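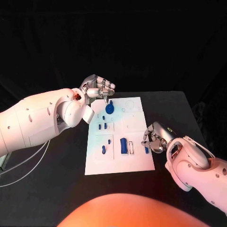 The pegboard corner: a little gallery

The white board on the dark grey table, with the dark blue knob up near the top left and the small blue peg standing by the right-hand edge. I do love that blue against the white!

Welcome in, and thanks for clicking through. I've been meaning to give the board a page of its own since May, when it took over my big table and never really left (we've been eating off our laps, which suits me fine). It's the third one I've had a hand in. The first was called Grirnum and was far too fiddly, the second was Plundasska and I still have a soft spot for it, and this one is Masanja, the one people keep writing to ask me about.

I go on about the pieces, I know, but they're the bit I enjoy most. The knob is my favourite. It has a flared base, a bit like a gear, and a narrow post coming up out of the middle, so there's plenty to get hold of. The peg is a much plainer little thing and I nearly left it off altogether – so glad I didn't, because it's the one visitors always go for first.

The board itself is split into raised panels, with outlines engraved into it and holes as well. I spent ages worrying over those outlines. On Plundasska they were only printed on, and after a winter of being handled they'd gone patchy and you had to guess where things went. Engraving costs more and takes longer, and it's a pain to get crumbs out of (an old soft toothbrush does it), but I wouldn't go back.

A few odds and ends, as I get asked:

The black curtain came from Prillen, reduced to 40 pounds from 94, and it's the best thing I've bought for the room. Before that I had a flowery one behind the table and you couldn't see a thing for roses.

The table is dark grey and shows every speck of dust. I wipe it down before I start and again when I put the kettle on.

Spare pegs live in a biscuit tin. I ordered 1,000 of them in a fit of optimism and was sent 1,401, so if you're missing one from yours, drop me a line and I'll pop a couple in an envelope.

No, I don't sell the boards, sorry! I might lend Masanja out once I've finished fussing over it. There's a bit of sanding still to do underneath, and I'd like to try the knob in a darker blue before I decide.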